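Suvgate Community Computer Room
Progress report to the Bangash Fund
7 April 2019

Dear colleagues,

In this report I describe what we have done with your grant in the first half of the project year. The room is open three evenings a week and the beginners' course is full, with 12 learners. Most of them had never written an email before. Now they can apply for a job online and fill in the forms of the council without help.

The course in English for work, which we run together with Fluvent, started later than planned. The teacher we had chosen took another post, and it took us 6 weeks to find a new one. The lessons are now going well - attendance is better than last year, mainly among the parents. 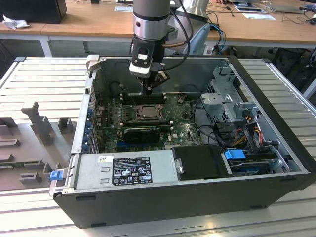

Childcare during the lessons remains our biggest difficulty. The small room next to the kitchen is only free on two of the three evenings, so some mothers must miss every third lesson. We have asked Flollar, who manage the building, for a second room and we wait for their answer.

On spending, we are a little under budget. The rent did not go up as we feared, and the money saved on teaching in the first weeks is still there. With your agreement, we would like to use it for 5 extra lessons in July, when the schools are closed and the children need something to do also.

The full accounts are attached.

With kind regards,
The project office, Suvgate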